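Cuisine partagée Tratwood : où nous en sommes
Rapport d'étape adressé à la fondation Pakusum
23 avril 2018

Bonjour à toute l'équipe,

Je vous avais promis des nouvelles avant la fin du mois, les voici, un peu en vrac parce que j'écris entre deux préparations de goûter. Depuis le versement de décembre, la cuisine a bien changé de tête et je suis franchement contente de vous raconter ça !

D'abord les gros postes. La grande table grise est installée et elle sert du matin au soir. J'avais peur qu'elle soit trop courte pour préparer et goûter au même endroit, et c'est vrai qu'elle se remplit vite : le pain d'un côté, les légumes verts, les boîtes, la bouteille, et tout le monde qui veut poser son bol. L'appareil de cuisson avec son bol en inox est resté à droite, on a essayé de le mettre ailleurs et c'était pénible pour tout le monde. Je préfère perdre un bout de plateau et l'avoir sous la main.
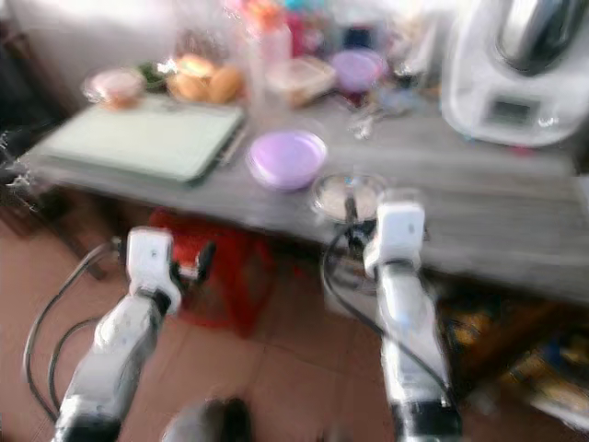

Côté dépenses, nous avons engagé 440 euros sur la ligne « petit matériel ». Le plus gros morceau, 153 euros, est parti chez Zaseo pour la vaisselle en plastique, les boîtes et les couvercles. J'ai pris du violet exprès (enfin, lavande, sur le catalogue) pour que nos affaires ne repartent pas avec celles de l'association Annamalai, qui utilise la cuisine après nous. Depuis, on retrouve à peu près tout, sauf les petites cuillères, mais ça, je crois que c'est sans espoir.

Ensuite, les ateliers. Nous avons gardé le format de 90 minutes, avec le temps de table compris. C'est court ! Les premières fois on mangeait debout en rangeant, ce qui n'était pas du tout l'idée. Maintenant je lance la dégustation plus tôt, quitte à ce que la recette soit toute simple : des petits pains, une tartinade, des crudités, et on discute. Les gens restent plus volontiers et les conversations sont bien meilleures que pendant la cuisine, où chacun surveille son couteau.

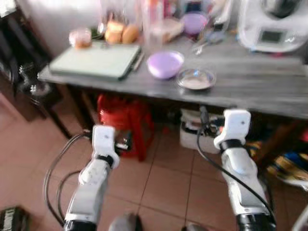 Il y a un point sur lequel je voudrais votre avis. Le dossier prévoyait que les fiches recettes soient imprimées et plastifiées. J'en ai fait une première série et elles sont jolies, mais on les modifie sans arrêt : une farine remplacée, une quantité doublée, une remarque de quelqu'un qui fait autrement chez lui. J'aimerais basculer les 100 euros de l'impression vers l'achat d'ingrédients et garder les fiches dans un simple classeur. Si cela vous pose un problème par rapport à la convention, dites-le-moi vite, je n'ai encore rien dépensé là-dessus.

Autre nouveauté, la table pliante blanche. Elle n'était pas dans la demande de départ, elle nous a été cédée par Annamalai et ne vous coûte donc rien. On s'en sert comme table d'appoint, pour poser ce qui encombre la grande. Seul petit défaut, le plateau est tout en relief et la farine se met dans les rainures, alors on évite d'y étaler la pâte (j'ai essayé, ne faites pas ça). 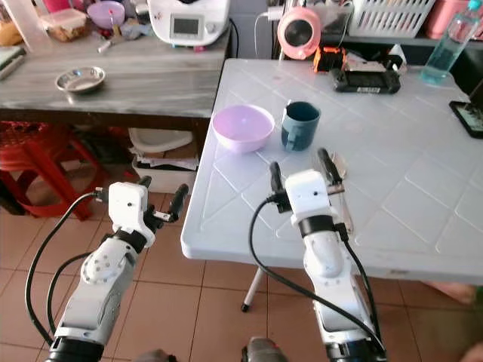
La table d'appoint, avec un bol lavande et une tasse bleu-vert foncé.

Ce qui reste à faire : les étagères du fond, toujours pas posées. Le premier devis était trop cher, j'en attends un deuxième et je ne veux rien signer avant de l'avoir lu. Il faut aussi que je trouve une vraie place pour les paquets et les provisions, qui finissent toujours au bout de la table quand on arrive. Et je voudrais racheter des tabourets, les plus légers possible, pour les personnes qui ne peuvent pas rester debout longtemps.

Pour le prochain versement, je vous envoie les factures scannées à part, avec le tableau de suivi. Il manque un ticket d'épicerie que je n'ai pas retrouvé, je l'ai donc retiré du total. Dites-moi aussi si vous préférez passer nous voir avant ou après la pose des étagères, les deux me vont, et il y aura de quoi manger.

La responsable de la cuisine partagée Tratwood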